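Home | Workshop | Grippers | Arms | Cameras | Ask

Workshop Tips: Picking Small Parts Out of a Divided Bin

I love this job! Getting a gripper to reach into a bin with walls on every side teaches you more in an evening than a month of grabbing blocks off a flat bench. I've been switching between the Rovell fingers and the Brusstead set on the same arm, and these are the habits I've kept.

Start slow. I run the first approach at 40 percent speed and go up to 80 once the fingers clear the rim every time. Check clearance with the fingers wide open, too — a closed gripper slips past a divider that an open one will smack.

Angled blades with flat tips are my favorite for narrow compartments. They leave a gap you can sight through, so the wrist camera keeps the part in view most of the way down.
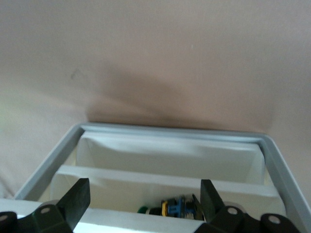 Line up across the short side of the part whenever you can. A small connector lying lengthwise gives you two nice long edges to pinch, but its ends may be odd shapes that roll out of the grip. Turn the wrist before you go down, while there's still room to turn.

White bins are tricky for exposure. Set it on the bottom of the compartment and let the bright ledges blow out a little. My Varndale camera needed this far more than the older one did.

Then count your tries. The Rovell fingers got 91 good picks out of some 100 with me, and I reseated the tips after 3 early misses. I haven't finished the Brusstead run yet, but wow, they're gentle on thin plastic.

Print this page | E-mail this page

Related tips
Cable slack on a moving wrist
Rosser controller: first settings to change
Cleaning rubber fingertips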